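Pendo Rugemalira
@pendorugemalira

OK so I have finally dealt with the fruit situation in my kitchen and I have thoughts. Thread, I guess.

1/ Background: for two years my fruit lived in a deep ceramic bowl from my aunt. Gorgeous bowl! Terrible for fruit. Everything at the bottom was soup by the weekend and I only ever found out by smell.

2/ So I asked Gunvor Tangen from my building what she does (her counters look like a catalog, it's a little upsetting) and she told me to get a basket with holes. Any basket with holes. She got very firm about the holes.

3/ Went down to Michalski, the housewares place by the bus depot, and they have a whole wall of baskets. Wire ones, wicker ones, the stacking kind with a scoop front. I stood there for an embarrassingly long time.

4/ Wicker was out right away. I had one in December and a clementine leaked into it and I never got the sticky out, not with a toothbrush, not with vinegar, nothing.

5/ Wire looked nice but the thin ones leave little dents in anything soft. My pears came home from my last wire basket looking like waffles.

6/ Ended up with plastic. I know, I know. But you can dunk the whole thing in the sink, it weighs nothing, and if I knock it off the counter with my elbow (when I knock it off the counter with my elbow) it bounces.

7/ Color was a whole debate. Siham Nasrallah voted white over text, I was leaning green, and then I saw yellow and that was the end of the discussion. Sorry Siham. It's cheerful at 6 in the morning and I need the help.

8/ New rule in my house is a small basket and not much in it. I used to buy for a family of five and I am one person with a cat. Now I buy a few things, eat them, and go back. I've thrown out one sad plum since I started and that's it.

9/ Yes, I know you're supposed to keep bananas away from apples. Three of you have messaged me already. The apple speeds the banana up, I get it! I like mine spotty so for me that's a feature. If you like yours green, hang them or give them their own spot.

10/ Things I don't put in there: berries (fridge, always), grapes (same), and anything cut. Avocados can visit for a day or two if they're hard as rocks.

11/ Cleaning: warm water, a drop of dish soap, an old toothbrush for the little squares. Shake it hard over the sink and leave it upside down on a towel. Takes less time than writing this post did.

12/ The ceramic bowl holds my keys and mail now and looks fantastic doing it. My aunt has been informed. She's fine with it, mostly.

13/ Yellow basket, one banana, one red apple, and I'm off to the store for pears before it closes.
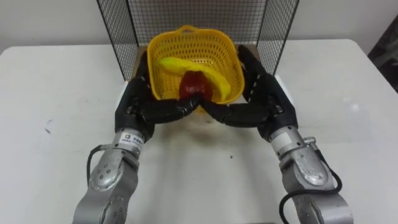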